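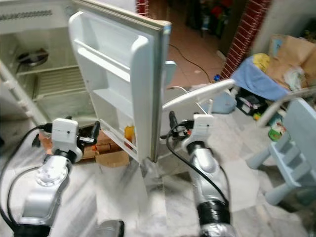
Plallard Refrigerator Temperature Logs

12 shares | 3 comments

Air temperature readings from 200 household refrigerators in Hollis and Vavton, logged over 74 consecutive days starting in January. Each refrigerator carried 4 sensors. The release also includes door events, room temperature, and a short survey of each appliance.

Maintainer: Sandra Entwistle

Contents

readings/ – one compressed CSV file per household, named by household ID
doors.csv – door open and close events, all households
units.csv – one row per refrigerator
survey.csv – answers to the intake survey
calibration.csv – offset and slope for every sensor
scripts/ – the loading and cleaning scripts used for this release

Total size is 675 MB compressed. The household files vary a good deal in size. Short files mean lost data and should not be read as a household with steadier temperatures.

Background

Most published shelf-life tables assume a fixed storage temperature. Home refrigerators do not hold one. Temperature shifts with the compressor cycle, the defrost cycle, how full the cabinet is, and how often the door is opened, and the door bins usually run warmer than the cabinet. The logs were collected so that shelf-life and food safety models could be run against measured temperatures in place of a single set point.

Energy use was not measured. Please do not estimate it from compressor cycling in these files. The sensors read air temperature and respond too slowly to catch short cycles.

Sensor placement

Every household used the same four positions:

top – cabinet, upper shelf, rear
bottom – cabinet, lowest shelf, center
door – lower door bin, hinge side
room – outside wall of the appliance, on the side away from the oven

The first three were hung in open mesh sleeves so that the housing did not touch a wall or a shelf. In cabinets with a rear fan, the top sensor was moved sideways until it was out of the direct airflow. These units have fan_shift = 1 in units.csv. The actual distance moved was not written down at every visit and has been left out.

Crisper drawers and freezer compartments were not instrumented.

Logging

Readings were taken every five minutes by Kudar loggers and stored on the device. Files were pulled at the end of the run. The Kudar clock drifts slowly, and we corrected each file with a linear fit between the start and end time checks. Where the end check was missing, no correction was applied and clock_ok is set to 0.

All times are local standard time. The change to daylight saving time falls inside the logging period and was deliberately ignored. If you join these files to weather data or other outside sources, convert first.

Columns in readings/

hh – household ID, string, leading zeros are significant
t – timestamp, local standard time
pos – top, bottom, door, or room
temp_c – corrected temperature, degrees Celsius
temp_raw – temperature as logged
flag – see below

Flag values:

0 – no known problem
1 – within an hour of installation or removal
2 – sensor reported out of position
3 – power outage reported by the household
4 – value filled by the logger firmware after a missed reading

Flag 4 values repeat the previous reading. They are kept so that the rows line up across positions. Drop them before you compute variance or any rate of change.

Columns in units.csv

hh – household ID
style – top freezer, bottom freezer, side by side, or no freezer
age_band – owner's estimate of the age of the appliance
dial – thermostat position as found, free text
gasket – good, worn, or torn, judged by the visiting technician
fan_shift – 0 or 1
clock_ok – 0 or 1

The dial column is messy. Some thermostats are numbered, some are marked with words, some show a temperature, and on several older units the markings had worn off. We tried to map all of these to a common scale and gave up, as the same number means opposite things on different appliances. Treat the column as a note.

The gasket ratings came from two technicians working separately. They compared notes only at the start. Expect some difference between Hollis and Vavton on this column for that reason alone.

Door events

Door events come from a magnetic switch at the top corner of the door. An open event is written when the switch separates and a close event when it returns. Events less than one second apart were merged. On side-by-side units only the refrigerator door was fitted.

Doors left slightly open will sometimes show as closed. If the door sensor climbs steadily with no open event, suspect this case. The script find_soft_open.py lists likely stretches but the thresholds were set by eye.

Calibration

Sensors were checked in an ice bath and in a stirred room-temperature bath before installation, then again in the ice bath after removal. The correction in temp_c uses the first set of checks only. The later ice bath value is given in calibration.csv under post_ice for anyone who wants to model drift. Sensors that came back damaged have an empty post_ice.

Known problems

– Households were recruited through flyers at grocery stores and are not a random sample of either town. Renters are underrepresented.
– Participants knew they were being logged. Door openings are more frequent in the first days of many files, probably from people checking on the sensors.
– Winter room temperatures only. Do not extend the results to summer kitchens.
– A few households emptied the cabinet for cleaning or switched the appliance off to defrost it. These periods are marked in survey.csv under notes when the household told us, and are otherwise unmarked.
– The survey question on how full the refrigerator usually is was answered inconsistently and has been kept only for completeness.

Privacy

Household IDs were assigned at random and the key was destroyed after the files were merged. Street, family size, and appliance serial number were removed. Door events can still show when a household is awake or away. Do not try to identify participants, and do not publish door event plots for single households.

Loading

Run scripts/load.py with the path to the release folder. It reads the household files one at a time, drops flags 1 to 4 unless told otherwise, and writes a single table. Use --keep-flags to turn the filter off. The script reads hh as a string. Spreadsheet programs will strip the leading zeros and the joins will then fail without a warning.

Changes from the previous release

– Two swapped position labels corrected in the Vavton files
– temp_raw added
– Flag 3 now covers the whole outage – earlier files marked only the first reading
– Merged door events no longer lose their close time

Reporting errors

Send the household ID, the position, and the time range to the maintainer. Corrections go into the next release, and published files are never edited in place.

3 comments | 12 shares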